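**Druvuvine Bench Pair: tabletop sorting and kitting cell**
Model DV-2584 | Two arms | Bench mounted | Sold with the Skovus planning software

If you've ever spent an afternoon putting one of this, one of that and one of the other into a little tray, and then done it again until the lights went off, you already understand why we built the Bench Pair. It's a small two-arm cell for kitting work, the kind of picking and placing that sits at the front of so many assembly jobs, and it's meant to go on a bench next to people who know their parts far better than we ever will.

Every cell comes with a planning package, so you can lay out your own job on a simulated table before a single bolt goes into your real one. You put in the tray and a handful of parts, you try a reach from one side and then the other, and you move things over a couple of inches when you don't like what you see. Most customers spend longer in there than they expected to (we do too!), and it saves a lot of shuffling furniture later.

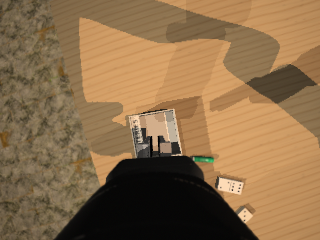
Geeta Grewal, who runs the kitting room at Shetty, had her whole team take turns at the planner before they agreed on a layout, and we'd recommend doing it that way if you can spare the time. The folks who pack the trays know which parts roll and which ones always end up facing the wrong way. One of her packers, Emiliano Medina, asked for the tray to be turned on an angle so he could top it up from his stool without leaning across, and that angle is now one of the starting layouts we ship.

## What's in the crate

- Two arms with two-finger grippers
- Pedestals and mounting hardware
- One three-compartment tray (more can be ordered in sets)
- Skovus planner, with starter layouts and a sample parts library
- Stop button on a 120-inch cable, so it can sit wherever your operator likes it
- Printed setup guide, 90 pages, with large type and plenty of room for notes

The sample library has dominoes, a green cylinder and a few other small shapes in it. They're handy for a first day of practice, and you can swap in your own parts whenever you're ready.
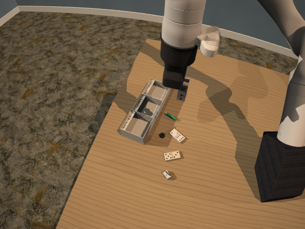

*Sample layout in the planner: angled three-compartment tray, loose parts, both arms at the table.*

## What changes for your crew

We get asked this more than anything else, and it deserves a proper answer. The repetitive reach goes to the cell. What stays with your people is loading, checking, deciding what to do with an odd part, and changing the job over when the order changes. At Shetty the kitting room kept everyone it had. Two packers moved to inspection, which they'd been asking for, and the others now rotate through the cell in the morning and work on specials after lunch.

It isn't all smooth at first. Hendrik Mtshali, our installer, tells every new site to plan on a slow couple of weeks, with somebody nearby who feels free to stop the cell and grumble about it. Please do grumble! The quieter homing move and the bigger tray labels both came out of complaints from the Urkwood plant, and we're glad they spoke up.

Training is included for up to four people, and we'd love it if at least one of them is a person who didn't want the thing in the first place.

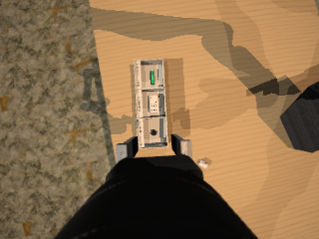
*Three-compartment tray with a part in each section.*

## Ordering and support

Lead times depend on the season, and April tends to be our busiest month, so do call early if you have a date in mind. Extra trays come in boxes of 200. Fergus MacLeish handles quotes and site visits, and Byung-chul Kwon looks after the planner and will happily go through your layout file with you over the phone before you order. Have your bench measurements ready, along with a few of your real parts and the name of whoever packs them now, as he'll want to talk to them too.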